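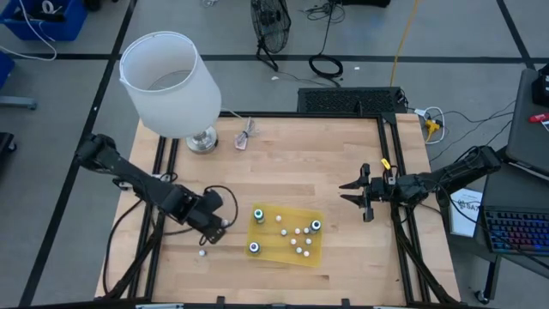
Slide 1: Pegs on a yellow mat, maple-toned tabletop

Small Tables, Big Games: how a peg solitaire night got going in Buchanan
Speaker notes, 7/8/17

Say hi, say thanks to Oona Suominen for the invite and for the loan of the clicker. Ask who had a peg solitaire board at their grandparents' house. Wait for the hands! There are always more than you expect, and people want to tell you which pegs were missing.

Slide 2: Why I care
I learned on a triangle board at a diner when I was nine and left one peg behind exactly once in my whole childhood. I still remember the booth. Tell the ketchup story if the room feels friendly, skip it if we started late.

Slide 3: The rules in one breath
Jump a peg over its neighbor into an empty hole, take the jumped peg off, keep going until you're stuck. One peg left is a win. On the English board, with 33 holes, you start with the center hole empty and the really satisfying finish puts your last peg right back in the center. Do the first few moves on the big board (it's under the lectern, lid sticks).

Slide 4: Where it came from
Keep this short, I always run over. There's an engraving from 1697 of a French princess with a board next to her, and it was clearly a fashion at court. The story about a prisoner in the Bastille inventing it is great fun and has no good evidence behind it. Someone will ask about it anyway.

Slide 5: Coloring the board
This is my favorite part of the whole talk, so slow down. Color the holes in three colors along the diagonals. Every jump changes the count of all three colors by one: two go down, one goes up. So odd becomes even and even becomes odd, every single move, all at once. From that one little fact you can rule out most of the holes your last peg could ever land in. Pause here. Let them look at it. When Amirhossein Farahani first showed me this on the back of a parking receipt I made him do it again from the top.

Slide 6: Thinking in packages
Good players clear chunks. Three pegs in a row with a helper peg at the side can be removed in three jumps, and the helper ends up back where it started. Demo it twice, once fast and once slow. Then hand out the practice cards.

Slide 7: Our night at the Tustby
We began with 2 boards and a plate of cookies. By March we had 21 people squeezed around the back tables, and Hòa Hoàng was bringing boards she'd drilled herself out of scrap shelf. Kids are better at this than adults, by the way. They'll happily lose ten games in a row and start again.

Slide 8: Make your own
Graph paper, a drill, golf tees. Mark the centers with a nail first or the bit will wander. Golf tees come in bags of 100 and you'll drop plenty. Kalevi Hyvönen uses dried beans and an egg carton and has a wonderful time.

Slide 9: Try this at home
Start with the cross: six pegs, five jumps. Then the plus. Then the full board. Don't look up the answer for at least a week!

Questions. Boards are on the side table, please leave the lids off.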